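I said I'd write up the Great Brown Puddle once I'd stopped finding bits of it, and I found the last bit (inside a drawer that was shut at the time, no idea) last week, so off we go.

For anyone new round here, I spend my working days teaching a robot arm to pick things up and put them down again. The arm is called Bodley. It lives on a table at work and has two fingers, a little camera at the wrist, and more patience than I have. Back in March we had it moving capped tubes from one rack to another and I was feeling very pleased with myself, because it had got through 2,727 lifts without dropping a single one. I told people about this. I told my mum about this.

You can see where it's going.

It was just after ten in the morning. I'd loaded up a rack of the big 50 ml tubes, filled with what we use as pretend sample, a murky brown brew that Demyd mixes up himself and won't give anyone the recipe for. Bodley came down, closed its fingers, lifted, swung across, all lovely. Then halfway over the gap the tube just slid. It didn't fall straight away either, it sort of sank through the grip, slowly, like somebody getting into a cold swimming pool. I had time to say "oh no" and put my coffee down. Then it went, hit the edge of the rack, the cap came off and the whole lot went up the wall.

What happened next is the part I'm still cross about. Bodley didn't notice. It carried on to the second rack, lowered nothing at all into the slot very carefully, opened its fingers, logged a success and went back for another. And it dropped that one too! It had done four before I'd got across the room and hit the stop button, and I'd like to say I dashed, but the floor was covered in brown and I was in the wrong shoes.

So that's really two faults, and it took us far too long to see them as two. The slipping was one. The not noticing was the other, and it's the one that would have frightened me if there'd been anything nasty in those tubes.

The slip first, as it's the easy one. Everaldo Furtado (who is much better at this than me and very nice about it) sat down with the logs and asked what had changed since the good run. Nothing, I said. Nothing at all. He asked again. Well, I said, I did give the fingers a wipe the evening before, they were looking a bit grubby. With what? With the spray from under the sink. He went and read the back of the bottle out loud to me. It's a polish. It leaves a "protective shine". I had protectively shined the one part of the whole machine that's supposed to be grippy.

The labels weren't helping either. The ones we'd been using had rather glossy paper, and I'd been sticking them on any old how, so sometimes a finger closed on plastic and sometimes on label. We've swapped to a plainer sort and I now put them up the front of the tube, running lengthways, so the fingers can get at the sides.

The not noticing was more of a slog. Bodley decides whether it's holding something by how far apart its fingers stop. If they close all the way, there's nothing there. Quite sensible. Except it only checked once, right after closing, and then never again until it let go. The tube was there when it looked! So as far as it was concerned, job done. Demyd Hrytsenko rewrote that bit so it checks the gap the whole way across, and if the fingers shut any further than they should, everything stops and it beeps. It's a horrible beep. He picked it on purpose.

We also turned the swing speed down, put a tray under the route between the racks, and banned lifting anything over the keyboard – a rule I'd have thought we already had. And there's a proper list taped up now of what you may clean the fingers with. It has one thing on it. Plain water and a cloth, before you write in.

I've been running it again this week with the brown stuff, a few lifts at a time, with my finger hovering over the stop button like a nervous driving instructor. I gave one tube a tug in mid-air to see whether the new check would catch it, and it beeped so loudly that I nearly knocked the rack over myself.
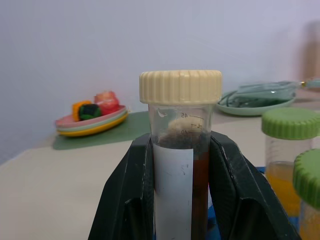
The next job is a longer run, and I want to get past 3,973 lifts before I say anything to my mum. Demyd says I should do the first few hundred with the caps taped down, and I think he's probably right, though peeling the tape off again afterwards is going to be my job and we both know it. If any of you have a favourite grippy material for finger pads that survives being washed every day, do leave a comment. I've tried bicycle inner tube already. It smelt awful.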